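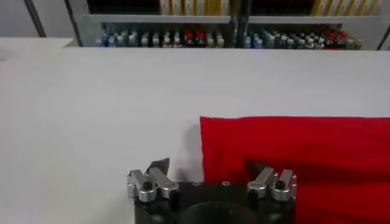
**When will the new recycling yard at Pandlow open?** It will open in May, if the council gives its permission in time.

The operator, Prisard, sent its papers again after the council asked for a better plan for lorry traffic.

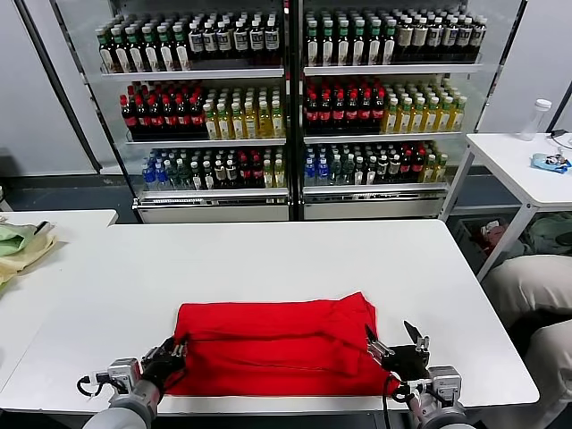

PANDLOW, April 10, 2025 – The council received 300 letters about the yard, and 16 of them were in favour. Most people wrote about noise in the early morning.
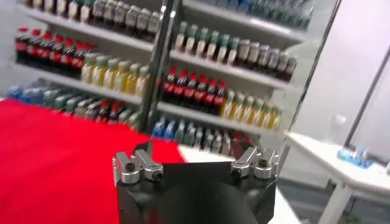 Prisard now offers to keep the gate closed until the school bus has passed. Gintarė Juška, who lives on the lane, told us she would like to see this in the permit and not only in a letter. We agree with her. The plan can be read at the library, and comments are taken for 5 more days.
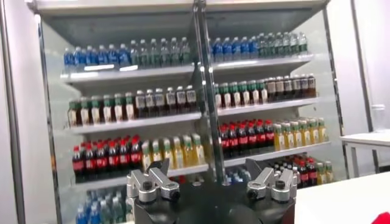 *Bottled water on the shelves of a chilled display case.*

Please send your comments to Raimonds Dzene at the council office.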